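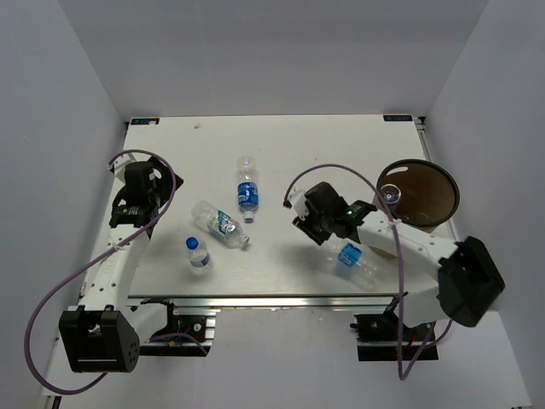

Minutes, shared workroom users' meeting, 2018-11-24

1. Worktable and surround. The Sturholm invoice came in at $1,320, and the meeting was asked to approve it. Several of those present wanted to know what the money bought beyond a white board and some panels. The supplier's letter says the glossy top "stays clean by itself." There is an off-white speck near the far left edge, and it was pointed out that a top that cleaned itself would have dealt with that. The left, right and back walls were accepted as good enough, though two people doubted that they do anything for the noise, as promised. The dark blue labels at the two far corners have print too small to be of use to anyone standing at the front rail. Asked what they say, the person who ordered them did not know. Payment approved, less $100 until Sturholm puts its cleaning claim in writing with a product name. One vote against.

2. Minutes of the last meeting. Approved with one correction: the offer from Gredo was "received," not "welcomed."

3. Bottled water. Woltell has offered to supply the room through January at a 20 percent discount. The discount is on a list price no one at the meeting had seen before the offer arrived. The current supplier, Gauthier, charges less per case even without a discount, once delivery is added to both. A request for the full Woltell price sheet was sent two weeks ago and has not been answered.
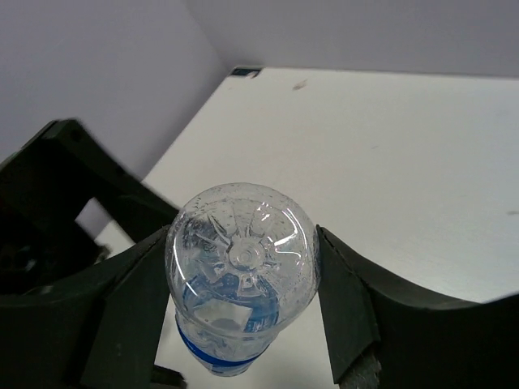 Bottled water, base up, with the blue label band toward the bottom.

Woltell's brochure claims that a ribbed base makes a bottle "tip-proof." The meeting looked at the ribs fanning out from the center nub and was not persuaded. It was noted that plenty of bottles have ribs and plenty of them fall over. The wrinkled plastic around the label was also raised. The reply from the supply desk was that thin plastic crinkles and that this says nothing about the water. Accepted, but the complaint stays in the minutes.

The supply desk reported 388 bottles used since the last order. A member asked how many were finished and how many were opened and left. No figure was available. Decision put off until there is one. Stay with Gauthier in the meantime.

4. Gredo shelving. The sample shelf has not arrived. The meeting declined to discuss colors for a shelf it has not seen.

5. Any other business. A sign asking people to wipe the worktable was proposed. It was pointed out that there is already one by the door. Proposal withdrawn.

Actions: supply desk to chase the Woltell price sheet and get the Sturholm letter; larger print for the corner labels, once someone finds out what they say.

Next meeting in January, date to be posted.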